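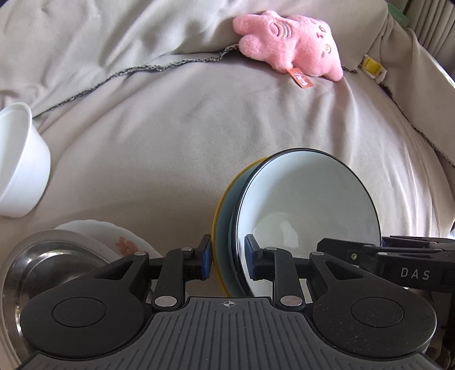
Isabelle Fraser wants the plinth fixings checked before the lights go on, and asks that item 3 stay open until the new bolts are in.

Skurwood Yard, stone sculpture display
Pre-opening check, August

1. Plinths level and stable: OK
Comment: Bradness plinth shimmed on the north side. Recheck after rain.

2. Load plates shown on all plinths: OK
Comment: Plates read 300 kg and 600 kg. Piece 126 is on a 600 kg plinth.

3. Fixing bolts tight: NOT OK
Comment: 2 bolts on the Vachon piece turn by hand. Replace both and keep the rope up.

4. Exposed edges and corners: OK
Comment: Chip at the base of piece 126 ground smooth. Color does not match. Left as is.
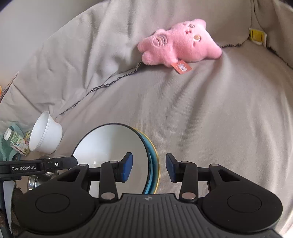 Pink plush toy on a covered seat

5. Marble offcuts stacked below knee height: OK
Comment: Slurry bags still next to the stack. Nendar to collect.

6. Walkways clear: OK
Comment: Hose moved to the wall hook.

7. Lifting straps: NOT OK
Comment: One strap has a cut edge and no tag. Taken out of use.

Items 3 and 7 to be checked again at 4 p.m.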